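Kitchen tips from the gripper people

If you have read this page before, you know I collect kitchen tips from odd places. The latest batch comes from Stalton, where I spent most of June 2018 helping with a study on how to teach robots kitchen chores. People hold a gripper in each hand, do a little job at a table, and the recordings become the lessons. The project is called Hallora, and the question was a simple one – does a robot learn better from neat, perfect work, or from the messy way the rest of us do things?

Messy won, and by a lot. We collected 1,546 recordings. A robot trained on 1,000 tidy ones did fine until the bowl was moved a little, and then it pinched at thin air. Swap 300 of those for clumsy ones, with the slips and second tries left in, and it coped much better. I was so pleased, because my slips were in there!

Anyway, the tips. You learn a lot about your own hands when you have to cook with two jaws and no fingertips.

Pick up crumbly or stringy stuff low down. Anything dry and fibrous wants to be held at its narrow end, with the fluffy part left free. Squeeze it in the middle and you get crumbs all over the table (I do this with dried herbs at home and never learned until now). 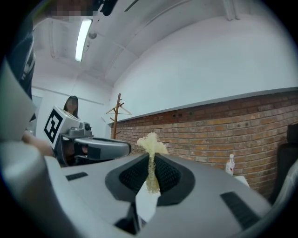
Gianni Ferri wrote in to say he'd tried the low pinch on a bunch of dried oregano and it shed far less than usual, but he wanted to know if the clumsy recordings had been clumsy on purpose, because people faking a mistake never move like people making one. Good question, Gianni! None of them were staged. We asked for faked slips in one early round, 23 recordings in all, and threw them out. The robot picked up the fake wobble and did it every single time, even when things were going well.

Back to the table. Slow down for the last inch. Reach as fast as you like, then ease off just before you touch the thing. The recordings that did this gave the best results of all, and it has saved me a couple of glasses at home too.

Use the rim of the bowl. When you're handling something soft and small, don't chase it around the bottom. Bring it up against the rim and let the bowl be your third hand. I now do this with scraps of dough, with the last bit of mashed potato, with pretty much everything.

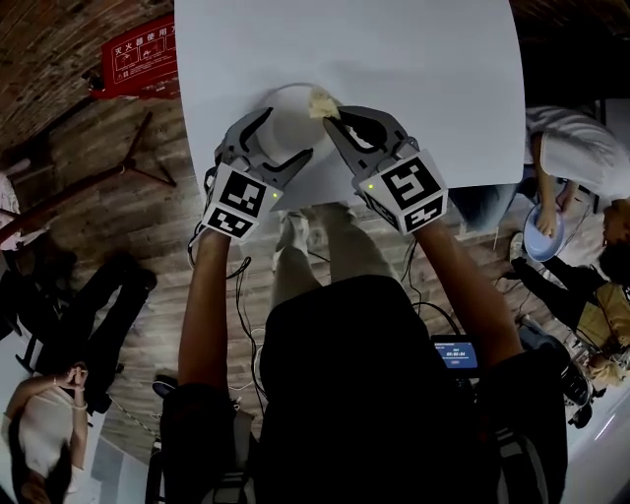
Two grippers, one soft lump, and the rim to steady it.

Pick a bowl that's a different color from your table. White on white was hard on the robot's eye, and it's hard on mine first thing in the morning. We did a later set in September with blue bowls at the Candia kitchen and the misses dropped right off.

One more, from the Deák group down the hall: if you fumble, let go all the way and start over. Don't keep adjusting a bad grip. In the recordings, a full release and a fresh try was quicker than fiddling nearly every time – try it with a stubborn jar lid and see.

Next time I'll get to folding dish towels, which we recorded as well and which I am still terrible at.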